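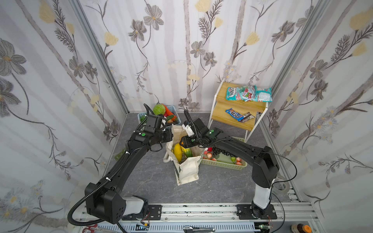

3.2 Cell setup and upkeep

The Narna cell has two arms on one aluminum rail. Each arm sits on a black mounting plate, and the electronic boards are kept low, at the rail, where they can be reached without taking down a wall. The walls are covered in flowered wallpaper and the floor has a gray marble pattern. The layout follows the grocery task from Plenness: a canvas tote in the middle, with produce baskets and a small two-tier shelf for candy placed within reach.

Cable wear was the main cause of lost time. Over 2,029 trials we replaced the wrist cable on the left arm twice, both times after the outer jacket had split near the elbow. Telmo Escobar then rerouted it with more slack at the joint, and we now check the ties every 400 trials. 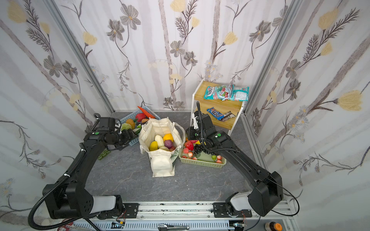
The green dots on the wrists are used for the position check. Each morning the arms are driven to a stored pose, and the dots are compared with the saved positions. If either arm is off by more than 2 mm, its base bolts are tightened and the check is run again. Marcelino Pacheco did this work through October. Most of the drift came from the right base, where one bolt had been left short after a move.

The wrist cameras are cleaned at the same time. Their view has to take in the mouth of the tote and at least part of the blue basket (Figure 4), or the mount is adjusted. Gripper fingers are replaced after 3,000 closings, worn or not.

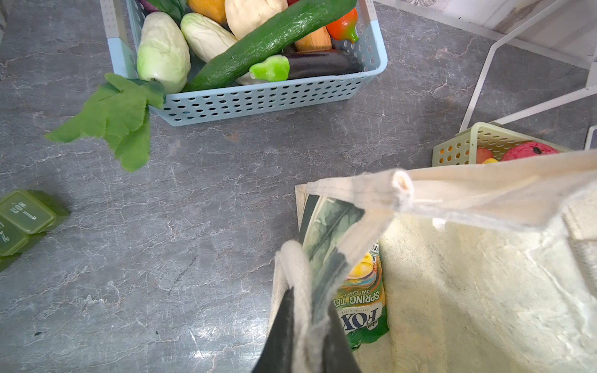

Figure 4. Wrist camera view with a gripper finger at the open tote and the blue basket beyond.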